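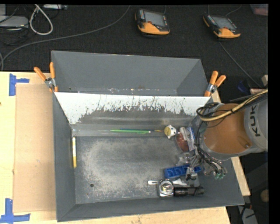
How many tries does a robot need before it gets good at picking things out of a bin? In our case, 3000 grasps got us something we would show to visitors, and the failures in there did more of the teaching than we expected.

I promised in April that I would write up the Dadimora results "soon." It is now January 7, 2020, so let's not discuss it.

The method is simple enough to explain at a party, though I've stopped doing that. The arm looks into the bin, picks a spot, picks a hand pose, closes the fingers and lifts. If something comes up, that's a one. If nothing does, that's a zero. The network trains on the ones and zeros and then goes back for more. We didn't give it names or shapes for anything. It doesn't know what a spoon is and, as far as I can tell, doesn't care to.

What we changed from the older Kosent method is how the next grasp gets chosen. Kosent always takes the top score. Ours takes a grasp it is unsure of one time in 11, which sounds small and felt enormous while I was watching it go after crumpled clear plastic again. Clear and shiny things are where the depth readings turn to soup, so that's where the unsure grasps pile up.

Those tries paid off. With 900 grasps of training our version was worse than Kosent on everything, and I spent a gloomy week rereading my own code. By the full 3000 it had passed it, mostly on thin things lying flat – pens, brushes, anything pressed up against a wall.

The test set was 610 grasps on objects left out of training. Trays are still bad. The hand likes to grab the rim of one compartment and lift until the whole thing tips and slides off, then try the same rim again with full confidence. I have coworkers like this.

Next up is running the same weights on the Arkaseck hand, which has different fingers and, I'm told, a worse temper. The Kramer bin comes after that, once I've fixed the script that saved every zero twice.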